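Shared Office Walk-Through: The Checklist, With Comments

Ullska Workspace, second floor, September round. Inspected by Jana Hinrichs. Replies from Jui-lin Liao, who runs the front desk and has asked that her replies be left in this time.

Marks used: OK, FIX, WATCH. A WATCH that has been a WATCH for two rounds becomes a FIX, which is a rule I made up after the door closer business.

1. Exits and hallways

Main exit clear, opens fully, closes by itself. OK.

Rear exit clear. FIX. It was clear by the time I wrote this down, but only after I moved a bicycle, a box of trade show lanyards and a ficus. The ficus belongs to Brutik, whose members tell me it needs the light back there. It may have the light somewhere else.

Exit signs lit. OK, all of them, including the one over the phone booths that used to flicker like a motel.

Hallway width kept. WATCH. The rolling whiteboard has rolled again.

Liao: The whiteboard now has its wheels locked. The ficus is by my desk and I am growing fond of it.

2. Fire equipment

Extinguishers in place, gauges in the green, tags current. OK.

Extinguisher in the print room visible from the door. FIX. Somebody hung a coat on it. It is a nice coat.

Smoke detectors uncovered. OK. Last round there was a shower cap on the one outside the meeting room, left over from the painting. I have kept the shower cap.

Evacuation map matches the actual floor. FIX. The map still shows the wall we took down in the lounge. Anyone following it faithfully would walk around a wall that isn't there, which costs a few seconds and some dignity.

Liao: New map is ordered. Coat has gone to lost and found.

3. Kitchen and shared table

Appliances unplugged when not in use, where the label asks for it. WATCH. The toaster yes, the kettle no, the second kettle I had never seen before.

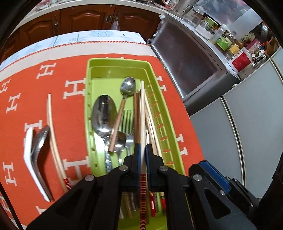
Cords away from the sink. OK.

Fridge at the proper temperature, nothing past its date. Temperature OK. Dates FIX. I found a yogurt that predates the Dralero lease. I did not open it and I advise against it.

Sharp knives in the block, points down. OK. Thank you to whoever finally did this.

Under-sink cupboard holds cleaning products only. FIX. Also holds rice.

First aid kit stocked. FIX. There were 3 bandages in it and a great many eye pads. We seem to cut our fingers and spare our eyes.

Liao: Bandages restocked. The rice was mine and I accept the finding. The second kettle belongs to Reuter, who say ours "tastes of meetings."

4. Desks and hot desks

Power strips plugged straight into the wall. FIX. Desk 37 has a strip plugged into a strip plugged into a third strip. At the end of all this is a phone charger. There was no phone.

Space heaters. None allowed, none found. I did find a warm spot under a desk in the Dralero corner and a person looking at the ceiling. WATCH.

Chairs in working order. WATCH. One sinks slowly during the day. Its user says it helps him know when it is time to go home.

Monitor arms tight. OK.

Trash emptied. OK.

Liao: Strips removed from 37. I have sent the heater notice to all members again, in a friendlier font.
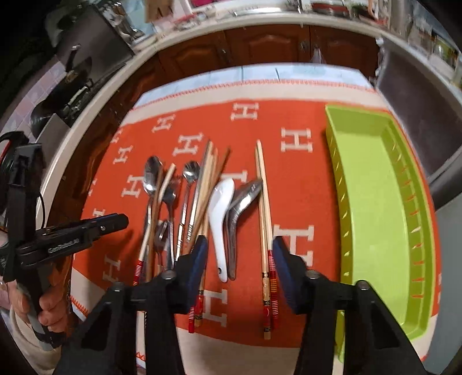 5. Meeting rooms and phone booths

Posted room limit visible. OK in the large room. FIX in the small one, where the sign is behind the TV. I know what it says only from having put it up.

Booth fans running. FIX in the left booth. The fan runs only if the light is off, so a member may breathe or read, as preferred.

Booth doors open from inside. OK. Tested by me, with Liao standing outside for moral support.

Carpet edges flat. WATCH, by the large room door. I tripped on it while writing OK, and changed the mark.

Liao: Electrician is booked for the booth. Carpet taped until the fitter comes.

6. Storage and print room

Shelves fixed to the wall. OK.

Heavy boxes on the lower shelves. FIX. Brutik's catalogs are on the top shelf, all 700 of them. The stepladder is kept behind them.

Paper stored away from the heater pipe. OK.

Lockers closed, no smell. First part OK.

Liao: Catalogs come down this week. Brutik asked whether they could go by the rear exit. I said no and pointed at the ficus.

7. Keys and entry

Key cards for former members switched off. WATCH. Card 654 is still live, and it was used at 6:10 a.m. The member left in spring. Either they miss us or they never got around to finding another printer.

Visitor log filled in. FIX. One visitor signed in as "me."

Front door lock working. OK.

Liao: Card is off. I would like it noted that "me" was Jana.

Hinrichs: Noted. Items marked FIX go to the owner of the item, with a copy at the front desk, and I'll check them again before the next round.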